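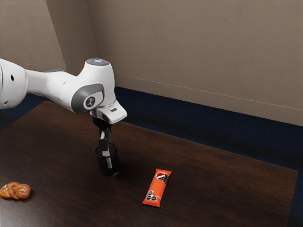 The arm in the Tovar simulator, with the gripper fingers inside the glass.

July
By the Office of Planner Conduct, Warneck

A FINDING IN THE MATTER OF THE GLASS

1. The Office was asked to determine why the Droveo planner, on run 1907, placed the gripper into a drinking glass and then did nothing further until the run expired. The run was limited to 2000 steps. The fingers entered the glass at step 658. From that step onward every joint command issued by Droveo was a command to remain in position.

2. The request came from the Stumthorpe site, where the planner was to be accepted for table service before the end of the month. Stumthorpe described the event as a freeze. The Office has declined to use that word. A frozen planner issues no commands. Droveo issued one at every step, on time, and each was correctly formed.

3. The instruction given at the start of the run was as follows: "Clear the table when the guests have finished." The table held a pretzel, a snack bar in an orange wrapper, and the glass. There were no guests. The Tovar simulator does not model guests and has never been asked to. The author of the instruction explained, in writing, that the second half of the sentence had been included to make it sound natural.

4. The Office first considered whether the planner had taken the instruction at its word and was waiting for guests who could not arrive. This view was popular at Stumthorpe and was repeated there with some fondness. It does not survive a reading of the log. If Droveo had been waiting for guests, it would have waited from the first step. It had instead approached the glass promptly and lowered the fingers into it, in the manner of a planner that believes the way is clear.

5. The Office therefore turned to the explanation field. Droveo is required to write one line of plain text whenever it selects a new course of action, and to leave the line unchanged for as long as the course continues. The line written before step 658 reads: "Table not in use. Removing glass." The line written at step 658 reads: "Glass in use. Waiting for user to finish."

6. That second line stood unchanged for the remainder of the run.

The Office requested further runs. Four were granted. The same instruction was given in each, and the starting positions were altered so that no two runs would repeat the same plan. Tovar was also directed to keep views from other positions, among them one taken very near the tabletop, in which a red-and-white object shaped like a bottle points in from the lower left and its pale tip meets the dark wood. The upper part of the gripper bracket, with its two black holes, shows at the bottom. The view was of little help in the matter of the glass. It did establish that the gripper could be present in a view that did not show the whole arm, and the Office had cause to return to this point.
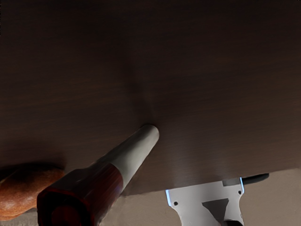

THE COURTESY TERM

7. Droveo chooses its motions by adding up costs. There is a cost for time, a cost for coming near an object without need, and a much larger cost for striking one. The list is kept in a single file, and the Office read the whole of it. Near the end, below the costs for noise and for wear, was an entry marked COURTESY.

8. The entry states that no vessel is to be removed from any party while that party is using it. The cost of doing so is set higher than every other cost in the file, including the cost of striking the wall. No upper limit on waiting is given. The change record shows that the entry was added at Warneck, reviewed at Warneck, and approved by this Office.

9. The Office has examined its own approval and finds that it was properly given. The wording was clear and the tests passed. In those tests the party using the vessel was represented by a simple hand, which was always withdrawn after a short interval, and Droveo always then took the glass away.

10. It remained to determine who had been using the glass on run 1907.

11. The perception module answers this question by a plain rule. A vessel is in use if something that is not a vessel is inside it, and if that thing appears to be able to move by itself. The rule was written broadly so that it would hold for hands of every size, for gloves, and for spoons being stirred. The module is supposed to remove the arm from each view before the rule is applied. It does this by finding the arm as a whole and working downward from the elbow to the fingers. Where the fingers are seen through the wall of a dark glass, the chain is broken at the rim. The part above the rim is understood to be Droveo. The part below is understood to be someone.

12. The Office therefore finds that, at step 658, the planner observed a party with its fingers in the glass. It judged that the party was not finished. It held its own arm still so as not to disturb them, and it noted at each step thereafter that they had not moved either.

13. In all of the additional runs the outcome was the same wherever the fingers entered the glass. In one run the approach was made from the outer side and the glass was gripped by its wall. No party was detected, and the glass was removed without delay.

OBJECTIONS RECEIVED

14. A draft of this finding was sent to Stumthorpe with a proposed remedy. The remedy was to compute the position of the fingers from the joint angles, with no reliance on the view, and to mark that region as belonging to Droveo whether or not it could be seen. The change was small and was ready the same afternoon. Stumthorpe asked that it be tried first against cases other than the glass, so that the Office could be sure the planner would now know itself in any view.

15. Trials were made from several positions. In the view from directly overhead, a white rounded tip overlaps the lower left of a round black object on the wood, with a band of deep red at the bottom edge. The mask was required to decide which parts of such a view were gripper and which were not, and to state its confidence. It did so at a level the Office considers adequate for acceptance.
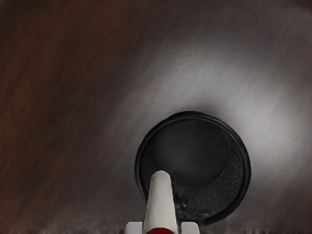 A reader of the draft asked whether anyone had considered leaving the planner as it was. The reader did not dispute the finding, but observed that a machine which will stand still for as long as a stranger wishes to hold a glass had been the stated aim of the courtesy term, and that the proposed remedy would teach it only that the stranger had been itself. The reader wished to know what the explanation field would say afterward.

16. The Office replied that the explanation field is not an item of acceptance, and that the planner could not be left in a condition in which it was unable to clear a table. The reader accepted both points and asked that the question be recorded. It is recorded here.

THE REPEATED RUN

17. Run 1907 was then repeated with the remedy in place. The same starting positions were used. The fingers entered the glass at step 658, as before.

18. For a short interval no new line was written. The Office has confirmed that this interval lies within the time allowed for planning and that no fault should be drawn from it. The line that then appeared reads: "Glass not in use. User was self." The fingers closed on the wall of the glass, the glass was lifted, and the course was completed. The pretzel and the wrapper were taken afterward in the usual order.

19. The Office noted one difference that it had not expected. After setting down the last item, Droveo did not return at once to its resting position. It moved the open fingers back above the place where the glass had stood and held there. The explanation field was updated. The line reads: "Checking for other users." The hold was brief, and the arm then returned to rest.

20. Nothing in the cost file calls for this motion. The engineers at Warneck believe that it follows from the courtesy term and the new mask acting together, in that a planner which has been mistaken once about the number of parties at a table now finds it cheap to look again. They offered to remove it. The time lost is small, and Stumthorpe has stated that it does not object.

DETERMINATION

21. The remedy is approved. The planner is accepted for table service at the Stumthorpe site, subject to the usual review.

22. The courtesy term is retained at its present cost. An upper limit on waiting is to be proposed by Warneck. The Office has asked for such a proposal and has received several, and does not yet find that any of them is long enough.

23. The author of the instruction has asked whether the words "when the guests have finished" should be struck from future runs, as Tovar still has no guests. The Office sees no need for it.

24. The additional motion described in paragraph 19 is to be left in place.

Office of Planner Conduct, Warneck. Inquiries may be left at the front desk. Copyright the Office. All rights reserved. Back to top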